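ニュースルーム > プレスリリース > サービス > デスクトップ・ワークステーション再整備

ルネル、中古ワークステーションのCPU載せ替え込み再整備サービス「Ponce」を開始
法人向け、初回受付は300台まで

2024年10月27日
株式会社ルネル(Runel)

株式会社ルネル(以下、ルネル)は、法人が保有するデスクトップ型ワークステーションを対象とした再整備サービス「Ponce(ポンセ)」の受付を本日より開始します。CPUの載せ替え、内部清掃、部品の点検、動作確認までを一括。作業拠点はシュタラウ(Stallau)作業所。初回受付は300台、上限に達し次第いったん締め切りとなります。

■ 背景

更新時期を迎えたワークステーション、筐体も電源もまだ使えるのにCPUの性能不足だけで廃棄、というご相談が増えています。8月に実施した先行受付では、対象機1,367台の型番照会をいただきました。設計、映像編集、検査データの処理など、用途はさまざま。多かったのは「本体はそのまま、中だけ新しくしたい」というご要望です。

一方で載せ替え作業は、社内でやるには少々こわい工程でもあります。ソケット側のピンは細く、一度曲げるとボードごと交換になることも。Ponceではこの工程を中心に作業内容を組み直しました。

■ 載せ替え工程について

CPUはソケットの真上で向きを合わせてから下ろします。斜めのまま置かない、ずらして合わせない。基板の縁とソケットの切り欠きを確認、水平に、落とさずに。固定枠のねじは対角順に少しずつ締めます。取り外したCPUは型番を控えたうえで個別に保管、ご希望により返却または買い取り。

ヒートスプレッダー表面に残った古いグリスは拭き取り、刻印が読みにくい個体は照明の角度を変えて確認します。読めない場合はお預かり時の構成情報と照合。それでも判別できないときは作業を止めてご連絡しします。
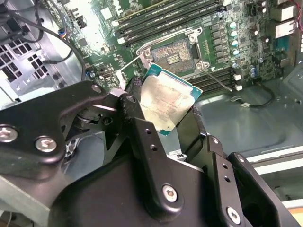 ■ 作業は横置き、側板を外した状態で

本体は作業台に横に寝かせ、側板を外して内部を上に向けた状態で行います。CPU、メモリースロット、拡張カード、電源、ドライブベイまでを上から一度に見渡せる置き方。ケーブル類は必要な箇所のみ外し、戻す位置は作業票に記録します。

点検の主な項目は次のとおりです。
・CPUソケットおよび固定枠
・メモリースロットの異物、差し込み状態
・グラフィックスカードの固定、拡張スロットのクリップ
・電源ユニットのラベル記載内容とケーブルの被覆
・ドライブケージ、ドライブベイのラッチ
・筐体の変形、ねじの欠品

クリップやラッチの折れ、意外と多いです。在庫のある部品はその場で交換、ない場合はお見積もりに追記してお知らせします。無断で追加費用が発生することはありません。
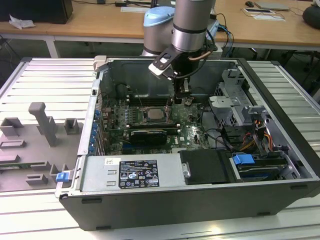 側板を外し、作業台に横置きしたデスクトップ本体。中央付近にCPU、下側に電源ユニット。

■ 点検記録「Illness」を添付

全台に点検記録票「Illness(イルネス)」をお付けします。いわば本体のカルテ。作業前の状態、交換した部品、交換しなかったが注意が必要な部品、を1台ごとに記載。PDFと紙の両方でお渡しします。資産管理台帳への転記用にCSV形式での出力も可能です。

名称については社内でも賛否ありましたが、先行受付のお客様に覚えていただいていたためそのまま採用としました。

記録票には作業途中の内部写真も添付します。クーラーを外した状態のCPU、電源ラベル、ドライブまわりなど、普段はふたを開けないと見えない箇所が中心。お引き渡し後に「もとからこうだったか」を確かめる際にお使いください。
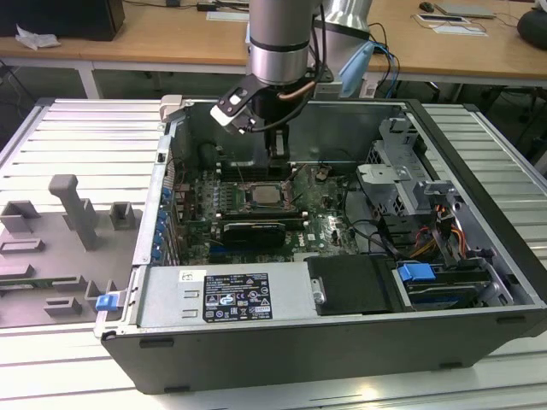 クーラーのない状態のCPUと、下段の電源ユニット、ドライブベイ。グラフィックスカードは装着したまま。

■ サービス概要

名称:Ponce(ポンセ)
対象:法人保有のデスクトップ型ワークステーション(タワー型)
受付台数:初回300台
最低申込台数:4台から
基本料金:点検・内部清掃 1台あたり2,000円(税別)
CPU載せ替え:機種により個別見積もり
CPU本体:持ち込み可、当社手配も可
作業場所:シュタラウ作業所
付属書類:点検記録票「Illness」

※ノート型、一体型は対象外です。
※メーカー保証期間内の機体は、作業により保証の対象外となる場合があります。お申し込み前に保証条件をご確認ください。
※保存データのバックアップはお客様にてお願いします。ドライブを外した状態でのお預かりも可。その場合、OS起動後の確認項目は省略となります。
※マザーボード側が載せ替え後のCPUに対応していない場合、作業はお受けできません。型番照会の段階でお知らせします。

■ お申し込みの流れ

1. 型番照会フォームより機種名、現在のCPU、希望CPUを送信
2. 対応可否と概算のご連絡
3. 本体の発送(梱包材の貸し出しあり、要予約)
4. 点検、お見積もり確定
5. 載せ替え、動作確認
6. 記録票を添えて返送

梱包時は拡張カードの固定を必ずご確認ください。重いカードは外して別梱包を推奨。電源ケーブル、キーボード、マウスの同梱は不要です。お送りいただいた場合はそのまま返送しますが、取り違え防止のためなるべく入れないでください。

動作確認は起動、温度、メモリー認識、ドライブ認識、拡張カード認識の順に実施。長時間の負荷試験はオプション扱いとなります。結果はすべて記録票に記載、不合格項目のある機体は返送前にご連絡のうえ対応を決めさせていただきます。

■ 今後の予定

初回受付分の作業状況を見たうえで、第2回の受付時期を決定します。小型筐体への対応も検討中ですが、現時点で時期は未定。決まり次第ニュースルームにて告知いたします。

先行受付で型番照会を済ませたお客様は、あらためての照会は不要です。照会時の受付番号を申込フォームにご記入ください。番号がご不明の場合は会社名と機種名のみでも検索できますので、お気軽にお問い合せください。

■ 会社概要

社名:株式会社ルネル(Runel)
事業内容:業務用コンピューターの保守、再整備、部品販売
拠点:シュタラウ作業所

■ 本件に関するお問い合わせ

株式会社ルネル 広報窓口
取材、写真素材のご依頼はニュースルーム内の報道関係者用フォームより。サービスのお申し込みは型番照会フォームへお願いします。窓口が別です、ご注意ください。

記載の会社名、製品名は各社の商標または登録商標です。内容は発表時点のもので、予告なく変更となる場合があります。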